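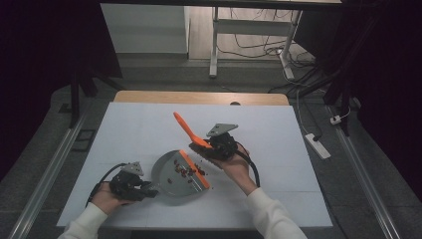
Moved off the packing line to "teach" the sweeping - anyone else's place doing this?

Forum: Shop Floor and Warehouse > New Kit and Changes at Work

bramleyhedge wrote:

Evening all, long-time reader and not much of a poster, so bear with me, this will go on a bit.

I'm at Fiadzo, we pack dried beans and pulses, and I've been on the lines there for most of my working life. In November we were called up to the canteen and told that the clearing-up jobs between runs (spilt product, bench wiping, putting the tools back) were going to be looked at for automation under a project called Helar. Fair enough, I thought, I've never met anyone who dreamed of growing up to sweep kidney beans. What I hadn't expected was to be asked to help with it! So now I do two shifts a week in the side room with a gripper in each hand, dustpan in the left one and the orange brush in the right, getting beans into the pan over and over on a white table. The rest of the week I'm on the line as normal.

It is harder than you'd think. You don't realise how much your fingertips do until you're working through a pair of claws. With my own hand I'd tilt the pan a touch as the brush comes in, and pinch up the odd stray one without looking. With the grippers you have to get the lip flat to the table first and then come at the beans low and slow, or they skitter off under it. I've got quite proud of my technique, if I'm truthful.

But I go home with a funny feeling about it. Lucienne Brunet, who runs the project on our side, has been very decent and answers whatever we ask, and she says there are no plans to lose anybody. My husband says they always say that. I'd love to hear from people who are a bit further down this road than we are. What changed for you, day to day?

Flikateo wrote:

Hello bramley, and welcome out of the shadows :)

We went through something like it at a bakery supplies place, only with case packing. I'll be straight with you, the job I have now is better than the one I had. My wrists have stopped aching and I'm not on my feet at the one spot all shift. What I do miss is the talk. There used to be five of us round that bench and you could put the world to rights by dinner time. Now I'm walking between machines, and the person nearest me is behind a guard with ear defenders on. It's a small thing to put in a report and so it never went in one, but it was a big part of why I liked coming in.

So my advice is to ask about that now, while they're still listening. Where will people stand, who will they stand with, are the breaks still together.

oldcogs wrote:

I'm going to be the miserable one, sorry. You are handing over what you know and getting your normal hourly rate for it. You said it yourself, there's a technique, and you had to work it out. Has anyone offered you a penny more for those shifts? At our depot the lads who showed the contractors how to stack mixed pallets got a thank-you card and a tin of biscuits, and the next year two of them were on reduced hours.

"No plans" means no plans today. Get it in writing with a date on it.

bramleyhedge wrote:

No, it's the same rate. I did wonder about that, but I felt a bit cheeky asking when I'm sat in the warm with a carpet under me instead of out by the loading doors!

oldcogs wrote:

Not cheeky in the slightest. Ask.

Z_Jadoon wrote:

Hope you don't mind me joining in, as I'm on the other side of the fence. Zeeshan Jadoon, I do the task planning for this sort of project at another firm (not Fiadzo, never met Lucienne). I agree with oldcogs about the pay and I don't agree with the rest.

Loose beans on a flat surface are an awkward thing for a machine. They roll, they bunch up at the lip, and the brush has to keep a steady pressure while the pan stays put, so you've two tools that have to get along with each other. We collected 644 goes at a similar job with rice and lentils and I still wouldn't leave the result alone with a busy line. A person like bramley, who can look at an attempt and say "you came in too steep there", is worth a great deal to the people doing the work, and will be for a good while yet. In my last two projects it was the operators who ended up deciding which jobs were worth automating and which were daft.

That said, it should be on your job description and it should be paid as a skill. If it isn't, that's your management being slow, and a polite nudge often does it.

oldcogs wrote:

With respect, Zeeshan, "for a good while yet" is exactly what worries me. Bramley might have fifteen years left to work. How long's a good while?

Z_Jadoon wrote:

I can't give you a number and I'd be suspicious of anyone who did. It's a fair question and I'd rather leave it hanging than fob you off.

marrowfat_mo wrote:

Different angle from me. I clean at a place with a robot floor scrubber which the night shift christened Stargate (it vanishes down the corridor and comes back when it feels like it). When it arrived everybody assumed it would save us time. What it did was shift the time about. I used to do the big floors and leave the corners till last, and now I do nothing but corners, edges, under racking and behind doors. All the fiddly kneeling stuff, all night. The nice easy stretch where you could let your mind wander went to the machine!

So bramley, I'd look hard at which bits they want to take and which bits you'd be left with. If it does the flat tables and you get everything that's rolled under the conveyor, your knees will know about it.

Flikateo wrote:

Oh that is such a good point, mo. We had the same with the damaged boxes. All the easy ones went down the machine and every crushed, split, sticky one came to me.

bramleyhedge wrote:

Thank you all so much, I've read this thread through twice with a cup of tea and made notes on the back of an envelope. I've asked Lucienne for half an hour before my next session and I'm going to bring up the rate, who does the under-the-conveyor bits, and whether Jean and I can stay on the same side of the line. And oldcogs, I will ask for it in writing, promise.

I'll pop back when I've heard. In the meantime, Zeeshan, is there a knack to the last two or three beans? I can get the main heap in nicely but the stragglers drive me up the wall.

Z_Jadoon wrote:

Short dabs with the brush, and bring the pan to them if you can. Our lot argued about it for weeks, mind you, and half of them swore by one long slow stroke.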